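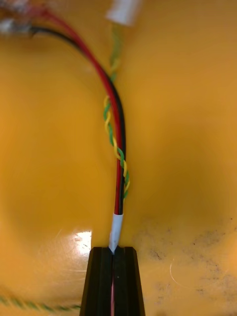 I have reached the age at which a person develops opinions about bins. Mine should be shallow, they should be yellow, and they should stay where I put them.

For years my small parts lived in a Gernholm biscuit tin, along with screws, a dead watch and 9 keys to doors I no longer own. Looking for one little motor meant tipping the whole thing out on the table and swearing at it. My friend Raelene Hapeta watched me do this once and went home early.

The bins changed that. Round red boards go together, the small metal cylinders with their wires go together, and the steel tray in the middle is for whatever I'm putting into a set. Wires are the exception to every system. Put two leads down side by side, leave the room, and you come back to a braid.
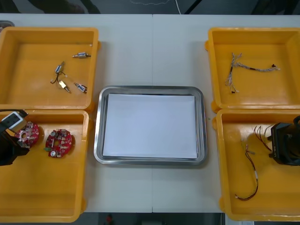
Four yellow bins
Small parts sorted, steel tray in the middle

I did try labels. The Tidberg label maker cost me 25 dollars and printed RED BOARDS so faintly that it read as a rumor. Now I go by position, and I get it right most of the time.

A set, for me, is a round board, a couple of the little cylinders and enough wire to join them up, with a spare bundle if I'm feeling generous. I line the tray with a sheet of white paper – small dark wires vanish against steel, at least to my eyes. 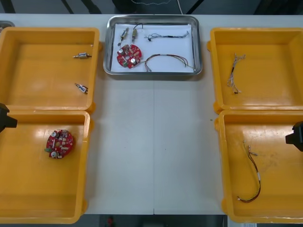
The paper is also handy for writing on, though I then lose the paper. Teodor Nowakowski swears by egg cartons and has offered me his spares twice. I have declined twice. A wire in an egg carton sticks up like a hair in soup.

Still to do: the drawer under the window, which I last opened in September and closed again.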